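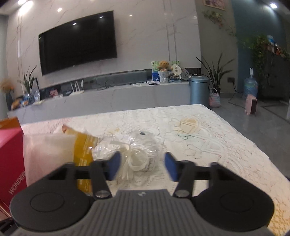 Sebastian Filip wrote to tell me I'd missed the best song on the new Virudero record, and that I'd missed it because I always quit on an album at the first slow track. Which, okay. Fair. I did say in my June post that the second half "drifts," and I did say it after listening in the car with the windows down, so I went back and gave it a proper go with headphones.

He's right! The song is called "Bensaid" and it's the second to last one. It starts with nearly a minute of just organ, one chord, and I remember now that this is exactly where I reached for the skip button the first time. Then the bass comes in on the wrong beat (or what feels like the wrong beat until the drums show up and explain it) and from there it's the loveliest thing they've done. Her voice is way down low, almost talking. I couldn't tell you what half the words are and I don't mind.

So then of course I had to dig out the first Virudero EP, the one they sold at shows in a run of 200. Mine is number 152, written in pencil on the inside of the sleeve. I bought it in Nikiscombe at the old Siko, back when Siko still had the stage crammed in beside the bar and you had to stand sideways if you wanted to see the drummer. There were maybe a couple dozen of us there. The opener's amp died and they finished their set acoustic, and I still think about that set more than I think about most of the big shows I've been to.

The EP is rougher than I remembered. The guitars are really loud, like somebody was scared you'd miss them, and the singing is buried. But you can hear the same trick they use on "Bensaid," that thing of holding one chord until you get a little uncomfortable. They do it on track 2 and they bail out of it too early. I guess it took them a few years to trust it.

Liviu Vlad produced the new one, and I think that's a lot of the difference. His records always have so much air in them. I have a friend who can't stand his drum sound — she says it's like somebody moving furniture upstairs — but I love it, and on this album it works because everybody else is playing so quietly. There's one fill near the end of "Bensaid" that made me take the headphones off and check that the noise wasn't in my house.

I still don't love the two instrumentals, sorry Sebastian. The first one has a nice melody and then goes around it four more times. The other one I honestly forgot while it was playing. An album that runs 40 minutes could be 35 and I'd be happier, but I know I'm the guy who thinks every album should be 35 minutes.

Anyway, they're playing Nikiscombe again on 30th August, in the new Siko, the big one with the balcony. I've got my ticket. I'm hoping they close with "Bensaid," and I'm hoping the crowd keeps quiet through the organ part, which at that place is asking a lot. If you're going, I'll be downstairs on the left by the sound desk, come say hi.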